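Search this site Search
Home / News

Brarkivik opens its test kitchen for eggplant season

We're throwing the doors open at our Skunwood kitchen this March, and I'm a bit giddy about it! I started Brarkivik with 2 benches and a borrowed oven, and now we've got a proper room where you can come in, pick a vegetable and learn what to do with it.

First up is eggplant. Our growers at Tarawneh have promised us 384 of them for the opening month (yes, I've cleared the cool room), and every session runs 2 hours with plenty of time to eat. Bring a friend – bookings cover up to 2 people.

Shares 2

I get asked all the time how to choose a good one. I go for glossy skin and a fresh green cap, and I set it out whole on a plain white plate before I even think about a knife.

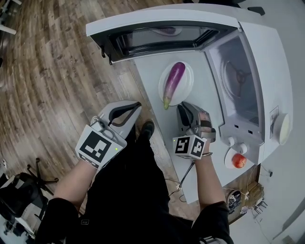
We'll be slicing, salting and grilling, then piling it all on flatbread with yoghurt and far too much garlic. Bitasero is looking after the bread, so come hungry! Morning sessions start at 10 am, and you can book at the Skunwood counter or through our website. Aprons are supplied.

Comments 0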